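Varnthorpe gripper comparison 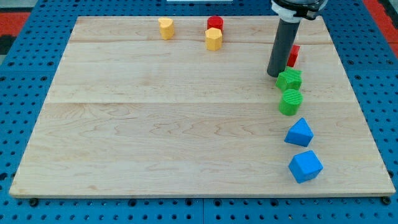

Petronella Botha objected early on that a bench comparison of this kind mostly measures how patient the operator was with the settings, and that the published ranking should be read with that in mind. Her comment has been attached to most later accounts of the work, and it has never been fully answered.

The Varnthorpe gripper comparison was a set of pick-and-place trials of end effectors for small robot arms, carried out at the Varnthorpe workshop and written up in a report dated 30 November 2021. It set out to rank four grippers on the handling of small coloured blocks of simple shape. The report is often cited by resellers. Its value as evidence is disputed.

Grippers tested

The four entries were the Grostik, a slim single-shaft design; the Dendix two-finger parallel gripper; the Vermeulen three-finger gripper; and an older suction cup already owned by the workshop, which served as the baseline. All were mounted on the same arm and run from the same controller. The report says the arm was recalibrated after each change of gripper but gives no calibration figures, so the claim has to be taken on trust.

Method

Blocks were placed by hand on a flat wooden board fixed over a perforated work table. The shapes included cylinders, a cube, a triangular prism, an octagonal prism and a star or cross shape. Each gripper was lowered to a hover point over the board and then sent to a block chosen by the control software. A trial was counted as a success if the block was lifted, carried to the far side and released without tipping over.

A total of 1,140 trials were run. They were not shared equally. The Grostik was given 459 of them, far more than a quarter, and the report explains this only by saying that it was "the unit of most interest". No separate results are given for early and late trials, which makes it hard to tell how much of its score came from the design and how much from extra tuning.

Results

The Grostik was ranked first, ahead of the Dendix, the suction cup and the Vermeulen. The gap between first and second was small, and the report offers no estimate of error. The low placing of the Vermeulen surprised some readers, as three-finger grippers usually cope well with round objects. Jasper Smits, in a short reply published the following April, noted that 17 of its failures were logged as controller timeouts and argued that these said nothing about the gripper at all. Taking them out would have moved it above the suction cup.

The star shape gave the most trouble overall. The suction cup did poorly on pieces with a ridged top face, where a seal is hard to hold. Few would dispute this finding, though it was well known before the trials began.

Criticism

Most criticism falls under two headings. The first is the choice of test objects. Small rigid blocks on a level board are an easy case, and a gripper that does well with them may still do badly with bags, fruit or anything that bends. The report's closing section recommends the Grostik for "general handling", a claim the trials do not support.

The second is the camera. Block positions came from a single overhead view, and a long shaft can hide a block standing close behind it. The report lists "block not found" as a gripper failure in some tables and leaves it out of others – the totals differ as a result, and they have not been corrected.

Defenders of the work point out that the block layouts were recorded and that the board could be rebuilt cheaply. No repeat of the full series has been published.

See also: Parallel gripper; Vacuum gripper; Pick and place

Categories: Robot end effectors | Equipment trials | Articles with disputed findings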